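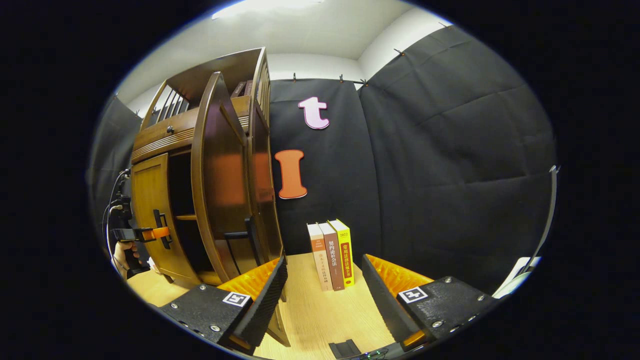

Viewpoints

The Long Wait for a Bar Complaint

A lawyer who is accused of misconduct meets two systems at once. One is the court in which the case was argued. The other is the disciplinary office that issued the license. The two run on different rules, different clocks and different standards of proof, and most people outside the profession assume they are the same thing.

The difference matters most when the lawyer's client holds public office, or wants to. A complaint filed during an election season can come from anyone: an opposing party, an advocacy group, a voter who read a brief and disliked it. In most states the person who files does not need to be the client and does not need to have been harmed. The intake office reads the complaint, decides whether the facts alleged would break a rule if they were true, and either closes the file or sends it on.

Two recent disputes show how uneven the results can be.

In Erkcombe, a city attorney wrote a memo advising the council that it could delay seating a newly elected member while a residency challenge was pending. The memo cited an old statute and read it broadly. A court later read it narrowly, and the member was seated. A complaint followed, alleging that the attorney had made a frivolous argument. The disciplinary office closed it at intake. Its letter said that advice given to a client in private, on a question no court had settled, was outside the rule on frivolous claims, which covers what a lawyer files or argues before a tribunal.

In Prarkside, the facts were close to the same, with one change. The lawyer there put the argument into a petition and signed it. The petition lost. The complaint that came after it was sent to a hearing panel, and the matter stayed open for 30 months. The panel dismissed the charge in the end, but the lawyer had by then left municipal work, and the town had gone through 2 outside firms to fill the gap.

One can defend each result on its own terms. A signed filing carries a duty that a memo does not. The signature certifies that the lawyer has looked into the facts and has a basis in law, or at least a good-faith argument for changing the law. That last clause is where the trouble sits. Nearly every important election ruling began as somebody's argument for changing the law, and a panel that meets years later already knows which arguments won.

The standard of proof adds to the problem. Many states use "clear and convincing evidence" in lawyer discipline, which is higher than the civil standard and lower than the criminal one. A few use the ordinary civil standard. A lawyer licensed in both kinds of state can be cleared in one and suspended in the other on the same record. Reciprocal discipline, the practice by which one state adopts another's sanction, then tends to carry the harsher result across the line.

Cost should be counted too. The Sezer Report, a privately funded study of disciplinary dockets in mid-sized states, reviewed 1000 closed complaints involving government or campaign lawyers. Its authors did not find that one party's lawyers were disciplined more often than the other's. What they did find was that time to closure varied more than any other measure, and that the longest files were those that had drawn press coverage. The report does not claim that coverage caused the delay. Difficult cases draw reporters and also take longer. Still, a lawyer choosing clients will notice the pattern and will not wait for a regression.

Several fixes have been proposed. The Mimden draft, a model rule that has been sent to 4 state bars for comment, would make three changes. It would require a written intake decision within a fixed period. It would bar a frivolous-argument charge unless the court that heard the argument had first made its own finding. And it would pause any complaint filed by a nonclient while the underlying case was on appeal.

The second change is the strongest. Judges see the whole record, they hear the reply, and they already have the power to sanction. If a judge declined to use that power, a panel should need a good reason to step in afterward – new evidence of a false statement, for instance. The draft leaves that door open. Lying to a court would remain a separate charge, with no finding required.

The third change is weaker. Appeals in election cases can be short, but appeals in related cases are not, and a pause tied to the wrong docket could shelter real misconduct for years. A cap on the pause would answer most of the objection. The current text has none, and the comment period closes in October.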